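Workshop notebook, September
Lime mortar for the Kullholm garden wall, trial mixes

Started just after nine. The aim for the day was to get four test mixes made up and into the sample joints so that we can pick one before we go back to Kullholm. The wall there has been patched with hard cement at some point, and the faces of the bricks have blown along most of the lower courses on the garden side. The cement pointing is still perfect, standing proud like a picture frame round each rotten brick. Same story as every wall of that age. The water can't get out through the joint so it goes out through the brick and takes the face off in the frost.

What is left of the original mortar further up is soft, off-white, and has lumps of unmixed lime in it the size of a lentil. You can rake it out with a fingernail. It has lasted a lot longer than the cement.

Sample of the original

Recep Çınar brought back a bag of the old mortar from behind the loose coping. I broke a piece up by hand, dissolved the lime out with brick acid in the glass jar (outside, goggles, door shut) and washed what was left until the water ran clear. Dried it on the baking tray and looked at it under the hand lens.

The sand is sharper than I expected. Mostly yellow and honey-coloured grains, a few black ones, a scatter of small grit and some bits of shell. Not much fine stuff, though I will have lost some of that in the washing. A few dark flecks that crush to powder, which I think is ash or coal from the kiln. No sign of brick dust. I did the drop test in a second jar to look at the fines and the band on top was thin.

Any shell would have dissolved with the lime if I had left it long enough, so the fact I can still see some says I pulled it early. Do the next one overnight.

Sands

Two candidates. Prirnden is the pit sand we had left over from the chapel job, and Cullinane is washed, sharper and a bit coarser. Put side by side in saucers with the washed sample, Prirnden is too orange when damp and dries closer. Cullinane is a better match for grain but slightly grey. Nisha Nishad thought a blend of the two would get nearest and I agree, so one of the mixes is a blend.

Void test on each. Sand dried fully on the tray first, jug filled level and tapped down, then water poured in slowly until it just showed at the surface. The Prirnden took 571 g of water, a third of the jug. That supports one part lime to three of sand. The Cullinane took more than that and the water went down much faster, so on its own it would want a slightly richer mix. I did not write down the Cullinane weight before somebody emptied the jug. Needs doing again.

Note for whoever does it: the sand must be properly dry. If it is even a little damp it bulks up and you get a silly answer. The bag by the door is damp.

Lime

Putty is the Relia, from the tub with the blue tape on the lid. It has been under water since spring and has gone stiff and smooth like cream cheese. Tipped the water off and kept it to put back on top. The other tub has a skin on it where the lid was left up, and I have put that one aside for limewash.

We also have part of a bag of hydraulic lime. The top had gone hard, and I sieved what was underneath. I don't trust it for the real job but it will do for a comparison.

Mixes

Mix A. One putty to three Prirnden.
Mix B. One putty to three Cullinane.
Mix C. One putty to three of the blend, equal parts of each sand.
Mix D. One hydraulic lime to three of the blend.

All measured by volume with the same pot, struck off level. A, B and C had no water added at all. They look hopelessly dry for the first while and it is very tempting to reach for the tap. Keep ramming and chopping and the putty lets go of its water. The long ash handle is better than the shovel for this, and it helps to do it in the narrow tub so the mix can't run away up the sides. D needed water, added with the small jug a splash at a time.

B was the hardest to bring together. It felt harsh under the trowel and wouldn't hang on the back of it when turned over. A was lovely to use but a bit fat. C sat between them and is the one I would choose on feel alone.

Let A, B and C stand in covered tubs through lunch, then knocked them up again. All three were noticeably easier. D had to be used straight away.

While they stood we talked about joint finish. People always ask for it to look like the exposed brick indoors here, pale joints and everything showing, and I have to explain that an inside wall has an easy life. 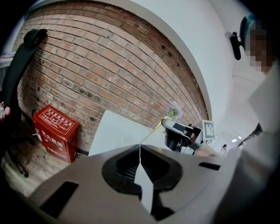
Sample joints

Used the dry-laid panel of reclaimed bricks on the pallet at the back of the yard, under the lean-to. Raked to a depth of twice the joint width, square at the back, brushed, then flushed out from the top down. Sprayed the evening before and again in the morning. The bricks were still drinking at the first spray, so I gave them another and waited until the shine went off.

Each mix has its own run of joints, left to right in the order above, with the letter in pencil on a slip of wood pushed in at the end. Please do not move the slips.

Filled in two goes where the joint was deep. Pressed hard to the back with the narrow iron, let it firm, then brought it up to just behind the arris. On the worn bricks this matters, because if you fill flush to a rounded edge the joint ends up looking twice as wide as it is and leaves a feather edge that will come off in the first winter.

A went in cleanly. B dragged and I had to keep going back over it, and I left two small voids near the bottom that I opened up and refilled. C was fine. D was fine too but smears. Once it is on the face of a brick it stays there, where the putty mixes can be left and brushed off next day.

Beat the joints with the stiff churn brush when a thumb would mark them but not sink. A took longest to get there. I went too early on the first length of it and pulled some out, and you can see the difference between that bit and the rest. Good to have as a warning for the new people, so I've left it.

Covered with damp hessian, with plastic over that held off on battens. Not touching the face, or it sweats in patches and dries blotchy.

Curing

Mist morning and evening for 7 days, more if the wind gets up. The lean-to is shaded but draughty at the left-hand end, which means A will dry faster than the others unless we watch it. I have hung a second thickness of hessian there.

Sushil Semwal has the mornings and I have the evenings. Write it on the sheet by the tap when it's done.

What to look for:
fine cracks down the edge of the joint, where it has shrunk off the brick
crazing on the face
dusting when rubbed with a dry thumb
white bloom on the bricks above and below
colour once really dry, against the old sample, outdoors

Don't judge the colour before the week is up. Everything looks too dark and too yellow while damp.

Talked it over indoors late in the afternoon, by the brick wall, where some of the faces have faded to pale pink and cream in patches. Fading like that is useful for showing a client how much colour varies from one brick to the next in an ordinary wall. Any mortar that is chosen to match one brick will be wrong for its neighbour. It should be chosen against the old mortar and left at that.
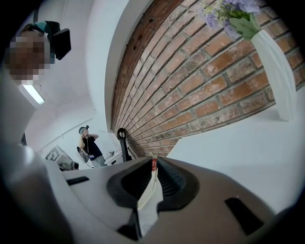
Vikas Agarwal: agree on matching to the old mortar, but match it to a broken face of it and not the weathered outside. The outside at Kullholm is full of algae and soot. Also I would like to see a fifth mix before we settle, the blend again but with a little brick dust in the putty. The lower courses sit in wet ground and plain putty is going to be very slow down there this late in the year. I don't want to use D because it will be harder than those soft bricks.

Fair point about the ground. I had been assuming one mix for the whole wall. We could use C above and the brick dust version for the bottom courses, provided the colour doesn't go pink. I'll make a small batch when there is some dust sieved. It needs to be from low-fired brick, so none of the engineering ones in the skip.

Shalini Bajpai asked whether the border against the wall could be dug back before any pointing starts. Soil is up over what looks like the old plinth. She has a point, as whatever we put in will stay wet if it is buried. I'll raise it with the owners.

Taking out the cement

Tried this on the spare lump of wall at the end of the day. Plugging chisel and club hammer, starting in the middle of the joint and working out. The cement comes away in long pieces once there is a gap for it to move into. Uprights are slower and easier to damage. No grinder on the uprights, and I would prefer none on the beds either, having seen what happens at the ends of the cuts.

Where the cement has really bitten, stop. Leave it in and come back to it. Some of those bricks will have to be turned or replaced anyway.

To do

Cullinane void test again, dry sand, write the weight down at once
Second acid jar, overnight
Sieve brick dust, small batch for the bottom courses
Order more Relia putty, ask how old it is
New hessian, the old roll has oil on one end
Ask at Kullholm about moving the soil
Lid back on the blue tape tub with the water on top (done, 5.40)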